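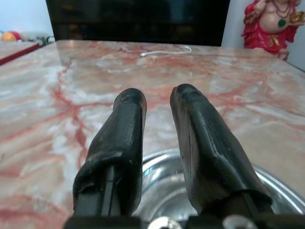

Home | Fiction | Archive | Submit

The Grodberg Annex
by Jurgita Luik
August 2019

The reporter's name was removed from the building directory before it was removed from the payroll. Brayan Bedoya, who edited the records desk at the Tedau Courier, recorded the order of these two events in a ledger, with times.

The reporter was Bozsik. He had spent the winter on a single document, an annex to the Grodberg contract, under which the Interior Ministry bought radio equipment for the border posts. The main contract was public and ran to 1,472 pages. The annex was eight pages long and was not public. Bozsik had told Bedoya that he had seen it. He had not told him where.

Procedure at the paper was clear. If a reporter missed two consecutive calls, the desk was to telephone the home number, then the next of kin, then the lawyer. Bedoya did this in the prescribed order. The home number rang. The next of kin, a sister, said that men with a warrant had come in November and taken a computer, and that she had assumed the paper knew. The lawyer said he was no longer engaged.

Bedoya asked by whom the engagement had been ended.

"In writing," said the lawyer, and closed the call.

The paper's system kept a log of every file opened on its network. Bedoya requested the log for Bozsik's account and received it the next morning, printed, roughly 4,000 lines. Most were routine. The account had been used to read the wire, to file expenses, and to look up the weather in Tedau. It had also been used on nine evenings after the warrant, from a terminal on the third floor — the publisher's floor.

He marked the nine lines in pencil. He then compared them with the door records, which listed one badge on the third floor on each of those evenings. The badge was a visitor badge. It had been issued to a firm named Firkix, purpose of visit given as maintenance, and signed for by the publisher.

Bedoya did not own a lawyer's vocabulary and did not try to borrow one. He typed a statement of what the two records showed, one sentence per record, and made three copies. The first went into the safe. The second he mailed to the sister. He put the third in his coat and took the stairs, because the elevator also kept a log.

On the third floor the door was open. The publisher had the annex on his desk, squared to the edge, and had evidently been reading it for some time.

"Sit down," the publisher said. "Page six concerns you."

Comments (3)

marlow_t: The stairs line is good. Would have liked to know what was on page six.

Hedda P.: I worked on a records desk for years and the ledger is accurate. We wrote down everything.

quillon: Is there a second part? The sister needs more room.

Home | Fiction | Archive | Submit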